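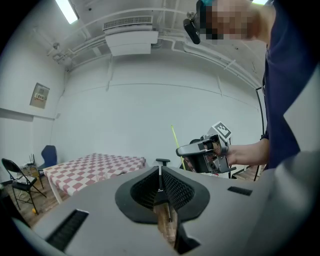
Drurnel red and white check tablecloth, tested on a Marnow table

Dardo Barrientos
18 Sep 2025
2 comments

The Drurnel is a red and white checked cloth for indoor use, sold in a small size and a large one. I bought the large in April and have kept it on the same table ever since, apart from washing. The table is a pale-legged Marnow with a top measuring 1219 by 790 mm, standing on a wood floor with a folding chair and an office chair close by. It gets used for meals at weekends and for putting things on the rest of the time.

Fit

The small size is 1000 mm square and would leave both ends of this top bare. The large covers it and hangs over the edge. The drop is short enough that it stays out of your lap when you sit down, and the lower part of the legs remains in view. Anyone wanting to hide boxes under a table should look at something longer.

The corners are cut square, so they fall into a point at each leg. Rellar sells clips that hold them in. I tried a set and took them off again. They mark the hem, and the cloth stays put without them unless someone drags a chair past with a corner caught behind the backrest.

Cloth and stitching

The weave is plain and fairly close. The hem is a double fold, single stitched, with thread that matches the white and shows on the red. One corner had a loose end when it arrived. I trimmed it and it has not run any further.

The check is woven in, so the back is nearly as strong as the front and you can turn the cloth over between washes. It also makes the cloth easy to lay straight: choose a line of squares, match it to the table edge and pull the far side level. Creases are harder. Folded storage leaves lines that last several days, and a warm iron on the back is the only thing that has shifted them for me. 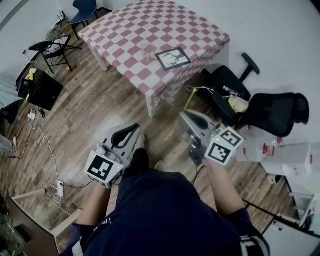
Small glassware stands steadily on it. Picture frames and other flat things can be slid about without rucking the cloth, provided they have no rough edges on the back. For writing it is too soft, and I put a board under the paper.

Washing

The label says 40 degrees and no tumble drying. Wash it alone the first time, as mine gave up a little red. Tea came out in one wash. Candle wax needed two, with brown paper and an iron in between. It has shrunk slightly along the length, and the drop at the ends is now a touch less than at the sides.

Compared with the Quezada

I used the Quezada wipe-clean cloth before this one. It is quicker to deal with after a meal and slips far more on a smooth top. For small children I would still buy the Quezada. For general use the Drurnel is better, and the hem is my only real complaint at the price.

Shares: 2
Contact | Copyright | Back to top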